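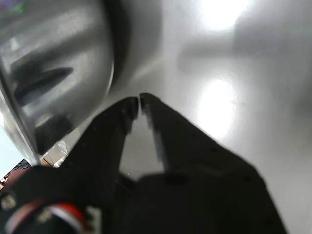

Drarnis Teaching Kit: Frequently Asked Questions

This page covers recording demonstrations with the Drarnis arm, by hand guiding and by leader arm. For assembly and motor ID assignment, see the Build Guide. For training settings, see the Sturo documentation.

General

What is the difference between hand guiding and leader-arm control?

In hand guiding, the motors are set to low torque and you move the arm itself through the task. In leader-arm control, you move a second, unpowered arm of the same proportions and the working arm copies its joint angles. Both methods write the same episode format.

Which should I use?

Use the leader arm if the policy will take camera input. With hand guiding, your hands and sleeves end up in the recording, and they will be missing when the arm runs by itself. Hand guiding is adequate for fixed motions replayed from joint positions alone, such as moving to a dock or tipping out a tray.

Can I mix the two in one dataset?

The recorder allows it. We do not recommend it. Hand-guided episodes have no separate command signal, so the software copies the measured joint position into the command field. Leader-arm episodes hold the true command, which runs slightly ahead of the measured position and differs from it whenever the gripper is squeezing something. A policy trained on both learns an inconsistent grip.

Do I need to know how to program?

Not for recording. You will edit one settings file and use a terminal to start and stop sessions. Training needs somewhat more.

Setting up

How many cameras do I need?

The kit supports 3. Most tabletop tasks work with 2: one on the wrist and one fixed to the bench. The wrist view handles the last stage of a grasp, and the fixed view handles everything before it.

How should the wrist camera be aimed?

Both fingertips must be in view with the gripper open and with it closed. Leave enough space beyond the tips to see the object during approach. It is normal for the finger bodies and gripper base to fill a good part of the picture. Once the angle is set, tighten the bracket and mark its position with a paint pen. If the bracket shifts by even a few degrees, earlier episodes no longer match later ones.

Does it matter if cables show in the wrist view?

Some wire near a motor housing is acceptable. Wire that swings across the fingertips is not. Route the wires so that they take up the same position each time the arm returns to its rest pose, and check the slack at full wrist rotation in both directions.

My work surface is glossy. Will glare be a problem?

It can be. Bright spots move across the picture as the wrist moves, and auto exposure darkens everything else to compensate. Lock exposure and white balance before the first episode. If an object disappears into a bright spot during approach, move the lamp or lay down a matte sheet. Do not change the surface partway through a dataset unless you intend to cover both conditions.

What about polished metal objects?

The same advice applies, with one addition. A shiny bowl or can reflects the room, the gripper and sometimes the operator. Vary its position and rotation between episodes so that the policy does not come to depend on one reflection. Expect to need more episodes than you would for a matte object of the same shape.

Can I leave other items on the bench?

Yes, if they will also be there when the arm runs. Keep them outside the sweep of the elbow. The Stustthorpe task set was recorded with clutter present and rearranged between episodes, and the notes packaged with it list the arrangement used for each batch.

Recording

How many episodes does a task need?

It depends on how much the starting position varies. A single pick from a marked spot can be learned from 27 good episodes. The Stustthorpe bowl-clearing task, with free placement anywhere on the bench, has 773. Start small, train, watch where the arm fails, and record more episodes from those starting positions.

How fast should I move?

At the slowest pace that still looks continuous. Fast motion blurs the wrist camera, and the follower lags behind the leader. Long pauses are worse. If you stop above an object to think, the policy learns to stop there too, and may not start again.

Is it all right to look at the robot directly while using the leader arm?

For the first few practice runs, yes. For recorded episodes, watch the camera feeds. If you cannot finish the task from the feeds alone, the policy does not have enough information to do it either, and a camera needs to move.

What should I do if I miss a grasp?

If you can recover smoothly, keep going and keep the episode. A modest number of recoveries in the dataset is useful. If the object falls off the bench or you have to reach in, press the discard key. Do not reach into the work area while recording is active.

How far should the fingers be closed on approach?

Open the gripper wider than the object before you start to descend, and do it at the same stage in every episode. Fingers that are nearly shut can push a light object away before either tip is past its edge. For thin items such as scraps of paper, a narrow opening is correct, but be consistent about it.

How hard should I squeeze the leader trigger?

Just past the point of contact. The follower cannot close through the object, so any further travel becomes motor load. Holding full squeeze for a long episode heats the gripper motor and will trip the thermal cutoff. The limit is gripper_max_load in the settings file.

Can two people record for the same dataset?

Yes, but agree on a method first: which side to approach from, where to release, when to open the gripper. Record the operator label in the session header so that the batches can be separated later.

Troubleshooting

The follower jumps when I start a session.

The leader and follower were in different poses. Put both in the rest pose before enabling torque. Firmware with the Brannigan start mode moves the follower slowly to match the leader instead — turn it on with soft_start: true.

One fingertip reaches the object before the other.

Check that the finger bolts are tight and that the fingers meet evenly when closed. If they do, the wrist is probably off center on approach. Rerun gripper calibration after any finger change, including a change to a new pair of the same type.

The arm droops during hand guiding.

Gravity compensation is set for the bare gripper. Enter the added mass of your camera and bracket under payload. If the droop remains at the elbow only, check the supply voltage under load.

Video and joint data do not line up.

Most often a camera is sharing a USB hub with the motor controller. Move the camera to its own port, record a short test in which you close the gripper sharply, and compare the closing frame with the joint trace. Episodes already recorded with a constant offset can be corrected using the realign tool. Episodes with a drifting offset should be discarded.

Replay works but the trained policy does not.

Replay only proves that the joint data is sound. Open several episodes in the viewer and look at the camera streams for changes in exposure, a shifted bracket, or a hand in view. Then confirm that the camera names in the policy settings are in the same order as in the recording.

Files and support

Where are episodes stored?

In the Sturo data folder, one subfolder per session. Each session holds the joint log, one video file per camera, and a copy of the settings file as it stood when the session began. Keep that copy with the data.

Can I delete single episodes afterward?

Yes, with the prune command. Do not delete the files by hand, or the session index will point to episodes that are missing and training will stop with a read error.

How do I report a fault?

Send the session folder, the firmware version and a short description of the task to the support desk. Requests received after 4 p.m. are answered the next working day. The desk is closed for the last week of December.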